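Progress report to the Arneck Trust, 3 Jul 2022
Grant: Quiet Hours prayer and retreat programme, Wastow

This report covers the second part of the grant, from the start of May. Ieva Lukoševičius wrote it and Haoran Xiong checked the spending lines.

## What the grant has paid for

The house at Wastow has been open for day visits throughout the period, and for overnight stays on most weekends. Guests come to pray, to read or to sleep, and we don't set them a timetable. Morning prayer is said in the chapel and anyone may join. Your grant covers the heating, the bedding, part of Ieva's hours and the printing of the prayer booklet.

Almost 300 people have used the house since the grant began. Most came through their own church. A smaller number found us through the notice in the Umow newsletter, and several of those had not prayed with other people for years.
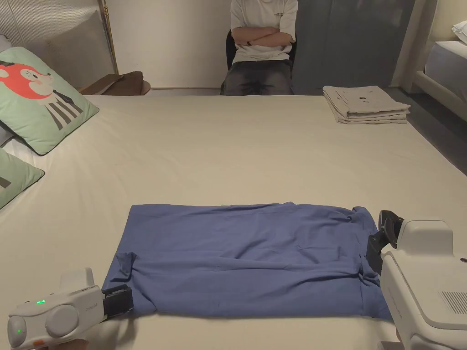
The booklet is finished and in use. It takes the Lord's Prayer a line at a time and gives a short reading and a household task to go with each line, so that people can carry on once they are home. The task for "thy will be done" is folding the washing, and it can be as small as a blue T-shirt laid flat on the bed, creases and all, with one phrase said slowly while the hands are busy. We printed 300 copies and have 30 left.

## The evening groups

The evening groups were slower to start. We had planned to use the Arneck material on the psalms from the first week, but people wanted to talk about prayers that had seemed to go unanswered, so Haoran moved the psalms of lament to the front and left the rest for later. Attendance has been steadier with that order – people come back the week after, and some now lead the opening reading themselves.
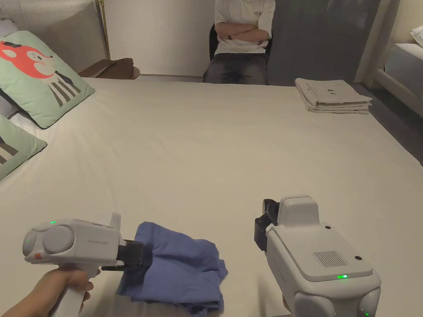 Do the groups still need a paid leader? For the coming period they do, as the members willing to take over have asked for training first and we would like them to have it.

The training will be run in the house by Haoran. It will deal with leading silence, keeping to time, and what to do when someone shares a matter that ought to go to a minister or a doctor. We have agreed a short written guide on that last point with the Xu chapel, whose members attend the same groups.

## Spending and difficulties

Spending is within the budget except for heating, where we are over. We have met the difference from guest donations and are not asking for more. The chapel door sticks and needs to be rehung before winter.

We lost 2 overnight weekends in May through illness. The guests booked for them were offered other dates,

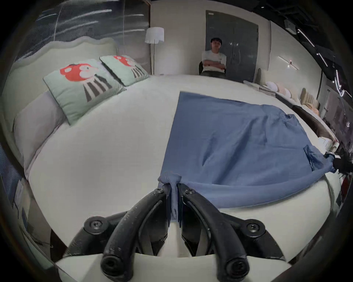
and most accepted. Those who could not come were sent the booklet, and Ieva has kept in touch with them by letter.

## Next period

We will carry on with the day visits as they are. The training for group leaders comes first, followed by a reprint of the booklet with larger type, which older readers have asked for. We would also like to try one silent day for people who care for a relative at home – they can rarely manage a night away. Haoran will send the costs for that separately.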